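12/06/2018

We have had the arm at Adus for 16 weeks now, and people outside the packing department keep asking me what it is like. Mostly it is quiet.

Before, three of us sorted the desk sets by hand. You picked up a pen or a marker, checked the cap, put it in the cup and reached for the next one. On a good shift we finished 1495 sets. My wrists hurt by lunch and I did not think much about it, as everyone's did.

Nobody was let go. Rania Zein moved to returns, which she had asked for twice before. Nahuel Ibarra took the training and now sets up the jobs. He tries every new one on the simulator first, and I have started sitting in for the last 15 minutes of that because I am the one who deals with the jams later. I know how a marker rolls. He listens to that, and I like that part of the job more than I expected to.

What I miss is the talking. When your hands know the work you can talk all day, and we did. Now I have a screen to watch and Cosmin Marinescu is at the other end of the floor. We eat at different times too.

Pay is the same. I asked in July whether running a cell counts as a higher grade and I am still waiting to hear. If it does, I will write about it. Next job on Nahuel's list is the pen cups, with the markers going in one at a time. 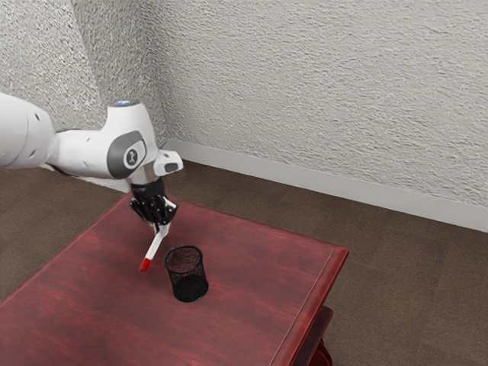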